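Does a wrist view in simulation tell you anything about the real arm?
Asked by dillomon_dad | March 11, 2024 | 6 comments | Print | E-mail

Hello all, and thanks in advance for your patience with a beginner. I've been helping my daughter with her honours project at Riltham. She trains a grasping policy on 700 simulated pick attempts, then runs 300 more on objects it hasn't met, using only the view from the wrist. Her success rate looks lovely, but her supervisor says it means very little on its own. Is he being harsh?

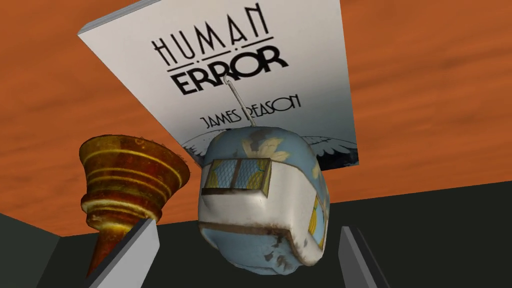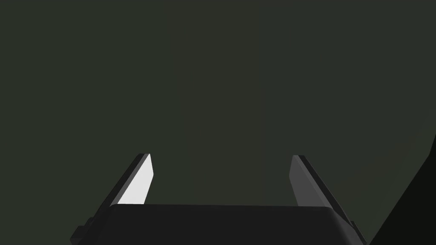
Both rendered in the simulator, wrist view.

She's changed the lighting and the clutter between runs, and I'd have thought that covered it – but I only ever fixed washing machines, so what do I know!

2 answers

Gerrit Vermeulen
A bit harsh, but I can see his point. A simulated score tells you how well the policy copes with the simulator, and the colours and friction in there are kinder than a real bench. What I'd love to see is a small paired test: take 7 objects you can get your hands on, run the same starting positions in both worlds, and check whether the ranking of policies holds up. If the better one in simulation is also the better one on the arm, she has a result worth writing up, even if the raw numbers drop a fair way. Do report the failures by type as well – missed, slipped, knocked over.
Helpful? 6

ortner_fan
just use more objects
Helpful? 0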